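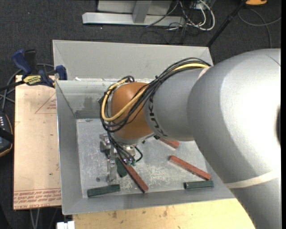

I have been shopping for a metal storage bin for the garage since June, and I'm starting to think the whole category is sold on adjectives. "Scratch-proof." "Showroom finish for life." Sure.

The Indura is the one everybody links to. Gray sheet metal, sloping sides, $200 before shipping. Furnport has it listed with 859 reviews, and I read a lot more of them than I'm proud of. Most were written the day the box arrived. What does that tell me? I want to hear from the person who has been throwing trailer hitches in it for three winters.

Any bare metal floor that gets used is going to scratch. It goes streaky and dull where stuff lands, and the walls scuff where stuff drags. I don't mind that at all. What I mind is paying extra for a coating that promises otherwise – and the coated version is $73 more.

Then there's the shape. Sloped walls look handy because things slide toward the middle, but you lose floor space, and the bin won't sit flush against anything. My shelf gap is 17 inches. The product page gives the width at the bottom and leaves you to guess the top.

The Pop from Firndale is cheaper and straight-sided, but the corners in the store model had a gap I could fit a washer through. So no.

For now the hitches and chains are staying in the old bin, dents and all. I'll look again if the Indura goes on sale, uncoated – and if somebody measures the top for me.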